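Club notes, end of summer
24 Aug 2022

We got the key to the back room at Skellthorpe again in June, so the robotics club has been meeting there twice a week. Six of us this year. The room is small and has one good table, and the table decided most of what we worked on.

The project is a hand-held gripper. You hold it, close the fingers on something, move it, let go, and later the recording is used to teach an arm the same move. We are calling ours Rerkeck, after the folder name it was saved under. The plan was to have it ready for the Finuneck student meet, where each team gets 200 points to start and loses some for every drop.

Most of June went to the fingers. The first pair was bare plastic and slid off anything smooth. We coated the next pair in rubber, which grips much better but wears at the edges. I would put the coating on thinner next time and let it cure overnight. We were impatient and it shows.

After that it was practice runs. We did 46 in one evening and kept 39. The ones we threw out were mostly my fault, because I moved too fast and the recording blurred. The rule now is to start with the fingers open, wait a second, then go. 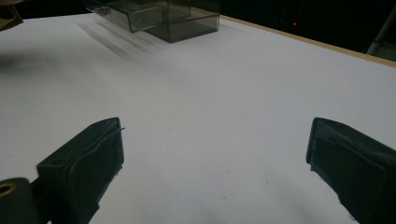
We also learned to clear the table between runs. If a pencil or a stray screw gets left out, it ends up in the recording, and then you have to decide whether to keep it. A white top makes the light harder to manage too. Shadows move when people lean in, so whoever isn't holding the gripper stands back by the door.

Still to do: a second set of fingers, labels for the cables, and a proper write-up of the settings. School starts soon and we'll drop to one meeting a week.

3 comments

benchnotes: What rubber did you use? Ours peels after a few days.

Author: The brush-on kind for tool handles. Two coats, and one was probably enough.

gearbag: Good luck at Finuneck. Slow down on the release, that's where we lost our points.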